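Facilities Service Desk
Ticket 1327: Low water pressure, Level 2 kitchen
Site: Prernanwood Centre
Reported by: Corrado Ferri
Assigned to: Jonatan Moen, Building Services
Status: Monitoring

Reported fault
Flow at the kitchen cold tap has dropped to a trickle. A 10 litre bucket takes several minutes to fill. The hot tap is unaffected. Staff in the Briltudell wing report no change at their own sink.

Entry 1, Jul 7, 2024
Isolation valve under the sink found fully open. Aerator removed and rinsed; light scale present. Flow improved slightly after refitting. Static pressure at the cold outlet was within the normal range, which points to a restriction downstream of the riser.

Entry 2
Inline filter cartridge on the cold branch inspected and found heavily discoloured. The label records a fitting date in September, and the cartridge is past its service life. Replacement ordered from Bisum under the standing account, item 15 on the parts schedule.

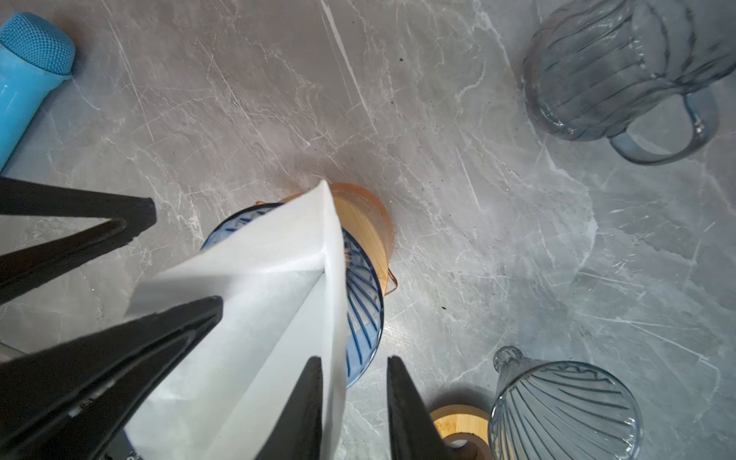 Entry 3
New cartridge fitted and the line flushed for 10 minutes. Flow at the cold tap is now comparable with the Briltudell sink. No leaks at the housing or the flexible hose.

Further action
The reporting officer is asked to check the tap at the start of each working day and to record any reduction on this ticket. The cartridge has been added to the preventive maintenance register. Please quote the ticket number in all correspondence.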